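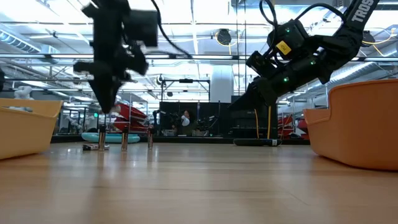
Looking after wooden tables and benches – quick tips

Wipe with the grain. Damp cloth, well wrung, then a dry one straight after. Most of the cloudy patches people write in about are just water left sitting.

White rings. Try a bit of plain mayo or petroleum jelly, leave it overnight, rub off in the morning. If the ring's still there, iron on low over a clean tea towel, 5 seconds at a time, no steam. Lift, look, go again. Stop if the finish goes tacky.

Black rings are a different animal. Thats water down in the timber itself and you'll be sanding.

Sticky film. Usually old spray polish, layers of it. Warm water, small squirt of dish soap, soft cloth. Rinse cloth often. We had a bench at the Skerncombe hall that took three goes before it stopped grabbing your sleeves.

Scratches – light ones, rub a walnut over and then buff with your thumb. Deeper ones, wax filler stick. Skela do a decent one in most timber colours, buy one shade darker than you think. Bellamy's hardware used to stock them, try the paint aisle.

Crayon: warm hairdryer, wipe with paper towel. Biro: good luck. Metho on a cotton bud sometimes, but it'll strip shellac, so test underneath first.

Dents. Bare or oiled wood only. Wet cloth over the dent, tip of a hot iron, 10 seconds, check. The fibres swell back up. Won't work thru varnish.

Re-oiling: when water stops beading. Thin coat, wait 15 minutes, wipe off everything you can. Leave it 7 days before hot plates or kids' homework. Oily rags go outside flat to dry, never scrunched up in the bin – they can catch fire on their own.

Wobbly leg? Check the bolts before you start folding cardboard. Timber shrinks in a heated room and they work loose over winter.

Felt pads under anything heavy. Replace when they go hard and gritty, grit is what does the scratching.

Next up, chopping boards and that onion smell.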